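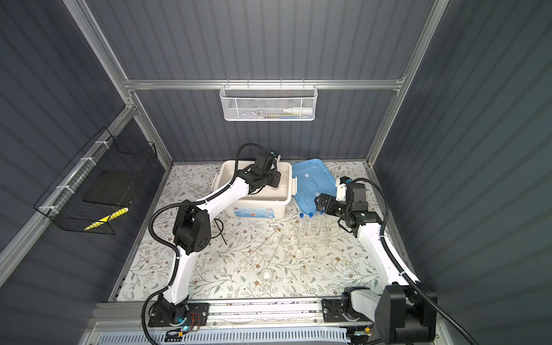 Geblümte Unterlage, drei Röhrchen, zwei Körbe. Der Deckel liegt daneben, die Dose wartet.

Ich habe im Oktober beschlossen, Ordnung zu halten. Solche Beschlüsse fasse ich meistens kurz nach Mitternacht, wenn ich einen Stift suche und stattdessen eine Quittung über 36 Euro finde, von der ich nicht mehr weiß, wofür.

Fangen wir mit der Unterlage an, weil alle nach ihr fragen. Cremeweiß, graugrüne Zweige, kleine braune Blümchen. Meine Großmutter hätte darauf Marmorkuchen serviert. Ich hatte eine Woche lang ernsthafte Laborästhetik im Kopf, matt, einfarbig, streng, und bin dann im Laden an diesem Muster hängen geblieben wie an einem alten Schlager. Szu-yu Mok hat sie gesehen und gefragt, wann es Kaffee gibt. Seitdem heißt die Fläche bei uns Kaffeetafel, auch in Mails, auch in solchen, die nach außen gehen.

Einen Nachteil hat das Muster: Durchsichtiges verschwindet darauf. Der Glasstab links vom Ständer ist das beste Beispiel. Wer ihn nicht selbst hingelegt hat, findet ihn mit dem Ellbogen. Ich besitze inzwischen eine gewisse Übung darin, mit schräg gehaltenem Kopf über Blümchen zu peilen, bis irgendwo eine Kante aufblitzt. Sieht würdevoll aus, kann ich empfehlen.

Der Reagenzglasständer ist aus klarem Acryl, also theoretisch genauso unsichtbar, aber die blauen Schraubkappen retten ihn. Blaue Kappen sieht man noch im Halbschlaf. Ich hätte gern auch rote gehabt, aber das Warenhaus Costerach führte sie nur im Beutel zu 100 Stück, und so viele Röhrchen werde ich in diesem Leben nicht zuschrauben.

Nun zu den Körben, meinem eigentlichen Stolz. Meine Theorie lautet: Was liegt, wandert. Was hängt, bleibt. Also hängt hinten an der Schiene ein weißer Korb mit Sechseckmuster, in dem die schmalen Sachen stecken, Stifte und Verwandtes. Daneben eine weiße Quetschflasche, die eigentlich stehen sollte und sich hingelegt hat. Ich habe Verständnis. Links hängt der schwarze Gitterkorb, mit weißen Kabelbindern an die Strebe gezurrt. Schwarze Kabelbinder hätten besser gepasst, die weißen lagen in der Schublade. Damit ist über mein Verhältnis zur Gestaltung alles gesagt.

Der schwarze Korb war als Zwischenlager gedacht. Zwischenlager sind in meinem Haushalt die beständigste Lagerform überhaupt. Drin liegt etwas Flaches, Schwarzes, und darunter leuchtet es gelb-schwarz gestreift durch das Gitter. Die Streifen geben dem Ganzen eine Dringlichkeit, die der Inhalt vermutlich nicht verdient. Umräumen will ich ihn seit Wochen. Man müsste dafür nur beide Hände frei haben und einen Plan.

Bleibt die weiße Dose mit den Klippverschlüssen. Dosen mit Klippverschlüssen sind die Vorsätze unter den Behältern: Man kauft sie in bester Absicht, klickt einmal ringsum zu, freut sich über das Geräusch, und danach liegt der Deckel woanders. Bei mir liegt gerade ein hellblauer neben der Dose, schräg auf den Zweigen. Das Etikett habe ich drangelassen. Ich wollte es abziehen, habe es bei der Vorgängerdose aber einmal versucht, und der Klebstoff darunter hat zwei Sommer überlebt.

Im Forum von Bumia, wo Leute ihre Werkbänke mit einer Zärtlichkeit herzeigen, die andere für Neugeborene aufheben, gibt es einen Thread zum Thema Arbeitsflächen mit 1.054 Beiträgen. Ich habe 20 davon gelesen. Einer schreibt, jeder Gegenstand brauche eine mit Klebeband umrandete Parkfläche. Klebeband auf meinen Blümchen! Ein anderer schwört auf leere Flächen, zeigt dann aber seine Schublade nicht.

Mein eigenes System bleibt vorerst so: Langes nach hinten, Rätselhaftes nach links, Zerbrechliches in die Mitte, wo man wenigstens hinschaut. Der Glasstab gehört demnach dringend in die Mitte. Oder ich binde ihm ein Schleifchen um, passend zum Muster.

Falls jemand eine Quelle für einzelne rote Schraubkappen kennt, bitte in die Kommentare. Beutel habe ich genug.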